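Open Day at the Droston Hall: Robot Handling Demonstration

Posted in Gallery – October

Plukix opened its Droston hall to visitors for one afternoon in October. The doors opened at 1 p.m. and the last group left a little after 5. Most people came for the robot handling demonstration, which Kidus Hadgu ran from a desk beside the cell, with Gemechu Yimer taking questions at the barrier.

The hall was leased from Turcotte two years ago and has 800 square meters of floor. Half of it is storage. The other half holds the test cells, a small workshop and the training room where the coffee was served.

Visitors went through in groups of 11. Each group got a short safety talk, then twenty minutes at the cell. Gemechu explained that rigid boxes are handled by suction on the other line and that this cell is for goods that change shape when they are picked up: sacks, pouches, bundled textiles and soft packs. A suction cup often leaks on a woven surface, so the cell uses fingers.
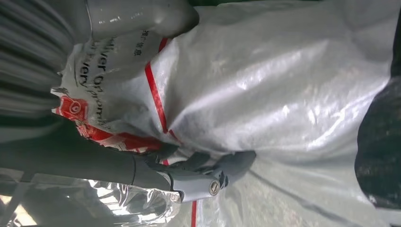 The question asked most often was how the robot knows how hard to squeeze. Gemechu's answer was that it starts light and closes further if the material begins to slide. The limit is set by the operator for each type of goods. Kidus showed the setting on his screen and let a few visitors change it between runs.

Sacks get the most attention from the team at the moment. A full one shifts its weight when it is lifted, and the outer material gathers into folds wherever the fingers close. Printing makes things harder for the software too, as a logo that has been pulled into a fold no longer looks like the logo it was taught. The team keeps a log of every grip that fails, and the log had 2,107 entries on the morning of the open day. Gemechu had printed a few pages of it and left them on the table for people to read.

Several visitors from packing firms asked about speed. Kidus said the cell is slower than a person for mixed goods and that the current work is on reliability. Speed comes later, after the Flollavex trial, which is planned for the winter and will use the customer's own goods.

There was also a question about worn fingers. They are checked at the start of each shift and changed when the surface gets too smooth to hold. The bolts are standard sizes, so a change can be done with ordinary tools – Gemechu passed a spare finger around so people could feel the weight of it.

The guest book at the door had 101 signatures by closing time. Anyone who asked for the handout and did not get one can write to the Droston office. The same talk will be given again in the spring, in the training room, with places for two groups. Parking is behind the building, and the entrance is on the workshop side.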